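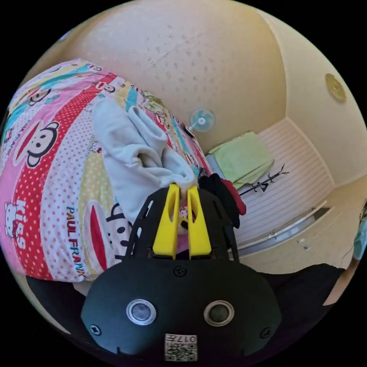

Notebook, March, 8:40 a.m. start

Picking up the indigo vat again. Left it covered over the weekend with the heater on low. Surface had a coppery film this morning and the liquid under it was yellow-green when I pushed the film aside with the glass rod. pH strip read between 10 and 11, closer to 11. Temperature 67 F by the wall thermometer, vat itself warmer, but the probe battery is dead again. Somebody please buy the flat kind, the round ones don't fit.

Vat is the fructose and lime recipe, second batch. The first one went off in January when I let it get too cold and then tried to rescue it with too much lime. Notes on that are a few pages back and I don't want to copy them out again.

Cloth for today: the plain cotton from Tasis, cut into strips, hemmed on the short ends so they don't fray in the wash. Scoured yesterday with soda ash and the neutral soap, simmered for 2 hours, rinsed until the water was clear. The water took longer to clear than it did with the last bolt. I think they have changed the sizing. Dorota says they haven't changed anything and that I had the pot too full. Could be. Next scour I'll split the load and see.

Also put in a short length of the linen from Furukawa, 157 grams dry. It was wetted out overnight and still had a dry patch at the fold this morning, so I worked it by hand in warm water until it sank.

Dip schedule

Strip A, one dip, five minutes.
Strip B, two dips, five minutes each, air between until all green is gone.
Strip C, four dips, same.
Strip D, eight dips, same. Did not finish, see below.
Linen, four dips.

Airing on the line by the back window. A came out a pale sky color, a bit gray. B fairly even. C has a lighter streak along one edge where it folded over on itself under the surface. I should have had both hands in and had only one, having put the other glove down somewhere. Linen took the color faster than the cotton and looks deeper after four dips than C does. That may even out once it is washed, as the linen probably has more loose pigment sitting on top.

11:15. The vat was starting to look tired by the fifth dip of D. Less green, more of a murky blue, and the film slow to come back. Stopped there instead of pushing it. Added 60 grams of fructose dissolved in hot water, stirred slowly down the side in one direction, tried not to fold air in. Covered it. D is hanging at five dips and I'll pick it up again when the vat has recovered. Label on it says 5 of 8.

Sediment: there is a thick layer at the bottom, more than I expected for a vat this age. Most of it must be lime. I've been keeping the cloth off it with the mesh basket but the basket sits too low. Needs two more inches of clearance. I can wire it up to the rim for now.

Rinsing and neutralizing

Rinsed A, B and C in cold water, then a vinegar bath, then cold again, then hot with soap. A lost almost nothing. B lost a little. C gave a lot of blue in the soap bath and I changed the water three times. The streak on C is still there and more obvious now.

Linen went last and on its own. The rinse water stayed blue well past the point where I wanted to go to lunch. I left it soaking in plain water and came back at 1:30. Color is lighter than it was on the line but still deeper than C. So the guess about loose pigment was partly right.

Resist test

Dorota wanted to know if the rice paste from the Postotora kit holds up in this vat. I did one small square with the paste through the stencil, dried it flat since yesterday noon, and gave it three short dips of one minute each, done before strip D. The paste stayed put for the first two. On the third it began to slide at the corner where I had it thinnest. Edges of the pattern are sharp in the middle and blurred at that corner. Her old paste, the one with more bran in it, stuck better last fall, but it was also harder to get off afterward and she had to scrape it.

For the next test:
Thicker coat, and dust it with bran while it is still tacky.
Dry it two full days.
Hold the square in a frame so the cloth stays flat.
Same three dips, no more, so it can be compared.

Supplies

Lime is fine. Fructose down to the last bag. Indigo powder — the open jar is from Eson and has maybe a third left, the sealed one has not been touched. I would like to finish the Eson jar before opening anything else, so that all of the strips on the sample card come from the same powder. Vinegar needed. pH strips needed, the roll in the drawer has gone damp and reads low.

The drain in the left sink is slow. Use the right one for anything with lime in it until it has been looked at.

3:50. Checked the vat. Film forming again in the middle, yellow-green underneath but cloudy. Stirred once, very slowly, and covered it. Heater still on low. I'd give it until tomorrow before dipping anything.

Cotton strips are dry. Cut a small piece off the end of each and stapled them to the card in order, A, B, C, with a blank space for D. Kept the streak out of the C sample but wrote it in the margin. Linen is still damp, will press it from the back and staple it tomorrow.

Question for Dorota: do you want the light test done on these or on the next set? If on these, I need half of each strip behind the black card and half in the south window, and I'd want to start before the strips get handled any more. Leave me a note on the drying rack.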